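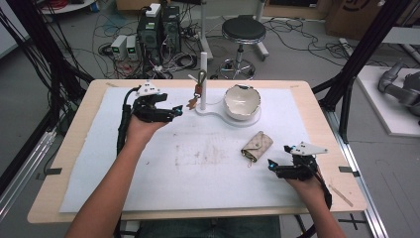

Step 4. Log your first walk

Okay, you've got your stand boundary loaded, so now it's time to get out in the trees! I do all of this in Varnenine's field view, and I still mess up the order now and then, so go slow.

1. Open the Dikville block (or whatever you named yours) and tap New Walk.
2. Set the plot radius before you leave the road. Mine's at 19 feet.
3. At each plot center, tap Stump, Standing or Gap. If you find a fresh stump, add the width across the top.
4. Tap Save Plot and wait for the green check before moving on.

Note: the app holds 200 plots offline. I hit that limit once on a long ridge and had to hike back down to sync, grumbling the whole way.

Caution: don't edit the boundary in the middle of a walk. It wipes every plot you haven't saved.

If your tree count looks way off, check the units first. I had 449 stems on one tiny plot last June, and yep, I'd typed the diameter in the wrong box.

Updated 8/15/21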